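Endska Opens Its Gripper Trial Room in Stonville to Outside Teams

STONVILLE, April – Endska, which makes fingers and mounts for small robot grippers, is happy to announce that its trial room in Stonville is now open to anyone who wants to compare gripping tools on ordinary household things before settling on a set. We have been using the room ourselves all winter, and we have enjoyed it so much that keeping it to ourselves began to feel a little selfish.

The opening follows a long round of side-by-side tests with our friends at Brisness, who build controllers, and Dekker, who supplied the cameras. Between us we ran three finger designs through 22 everyday tasks, from folding a dish towel to picking up a clothes hanger and laying it in a basket. Each task was tried first with a hand-held gripper and then with the same fingers on an arm, so that we could tell a poor finger from a poor controller setting – a mix-up that has cost all of us more afternoons than we would like to add up.

Thin, bent wire gave us the most to talk about. A hanger sits so low on a table that a thick finger can meet the tabletop before it meets the wire, and a hanger picked up by one bend likes to swing on the way over. Our plain block fingers did better at this than we had expected, and the softest of the three designs, which we had all quietly been rooting for, did worse. 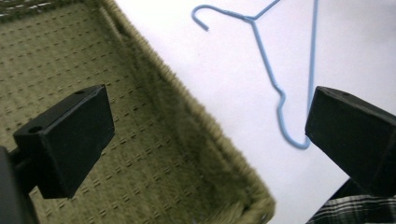 Can a team bring its own gripper to the trial room?
Most teams will, and we would love to see them. The mounting plate takes the common bolt patterns, and our staff will help fit anything that needs an adapter, so please send us a drawing ahead of your visit if you have one.

A visit includes the use of the hand-held tool, one arm with a Brisness controller, two Dekker cameras and our shelf of 54 household objects, which runs from spoons and socks to baskets, jar lids and a very stubborn roll of tape. Visiting teams keep all of their own recordings and may publish their results or not, just as they please.

There are 13 places in the first round, and both companies and schools are welcome to apply. Sessions begin at 9 a.m. and last the full working day, with coffee on us. To ask for a place, please write to the front desk at Endska in Stonville and tell us a little about your gripper and what you hope it will pick up.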